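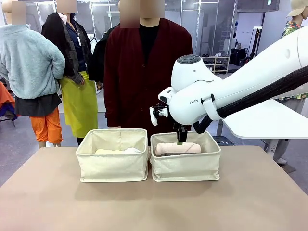 Skollusholm Shared Workshop
Towel arm build group — minutes, July

Start 7:10 pm. Minutes of the June meeting accepted with one change: the cable order was placed with Rendham, not Lennox.

1. Arm and controller
The Valthorpe controller has been updated and the old settings restored from backup. Speed limit stays at 400 mm per second for all work near the table. The group discussed going to 700 and decided against it until the stop distance has been measured again with a towel in the grip.

2. Gripper
Both fingers now carry the new pads. Opening width is set in software and no longer by the hard stop. Rolled towels are to be approached from above, fingers open on either side of the roll. Grip force to be logged on every run — the log from the last session has gaps and can't be used.
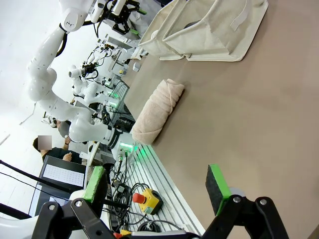 Pad wear to be checked at the start of each session. Spare pads are in the drawer under the vise. The cutting file for the pad holders is saved as revision 2; the earlier one should be deleted from the shared folder.

3. Cables
The loops near the emergency stop were raised again. Agreed to reroute along the rail with clips and leave slack at the base joint only. The stop button must stay clear on all sides. Work to be done with power off and the key out.

4. Baskets
Canvas baskets remain the target. The soft walls shift when touched, so the drop point can't be fixed in advance. Two options: a flat weight in the bottom, or finding the rim by camera before each drop. Camera option to be tried first. Stiff bins were proposed and not adopted.

5. Run log
Run 741 is the last one recorded under the old camera settings. Later runs go in a separate folder.
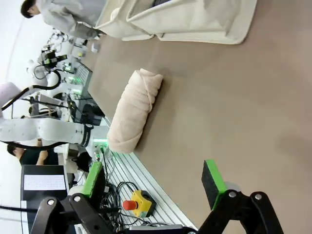
Rolled towel between the open gripper fingers, storage bin at the far end of the table.

6. Actions
Reroute cables and fit clips — before next session.
Repeat stop distance test at 400.
Fix the gaps in the force log.
Ask Lennox for a price on foam sheet.

Closed 8:25 pm. Next meeting in August, same room.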